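I stopped reading the "compostable" label on things a while ago, and my sister-in-law Maiara still hasn't forgiven me for it. She buys the expensive bin liners. I buy whatever is at the end of the aisle.

My problem started with a coffee pouch from Hurkia. The back said it would break down in 83 days. I have a compost heap, a decent one, so I dug the pouch in next to the potato peelings in March and left it there. In December I dug it out again. It had lost a bit of its green ink. You could still read the roast date.

So I wrote to them. A polite person named Agustina Alarcón wrote back to say that the 83 days applies to "managed facilities." I asked where my nearest one was. Wedham, apparently, which is a two-hour drive, and when I called Wedham they told me they don't take pouches. They take yard waste. The man on the phone sounded like he'd had this call before.

I'm sure there is a plant somewhere, hot and damp and run by serious people, where these pouches vanish on schedule. I would like to see it. I'd also like to know what share of the pouches ever get there, and that's the number that never makes it onto the packaging.
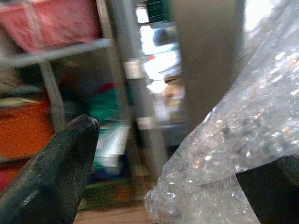 Maiara says I'm letting the perfect be the enemy of the good. Maybe. But I paid 3 dollars extra per bag for nearly a year, and what I bought was a nicer feeling on the way to the trash can. Plain plastic at least doesn't flatter me.

What I do now is boring. I take a tin to the coffee place on the corner and they fill it. The first time, the guy weighed the tin with the coffee in it and tried to charge me for both, so watch out for that.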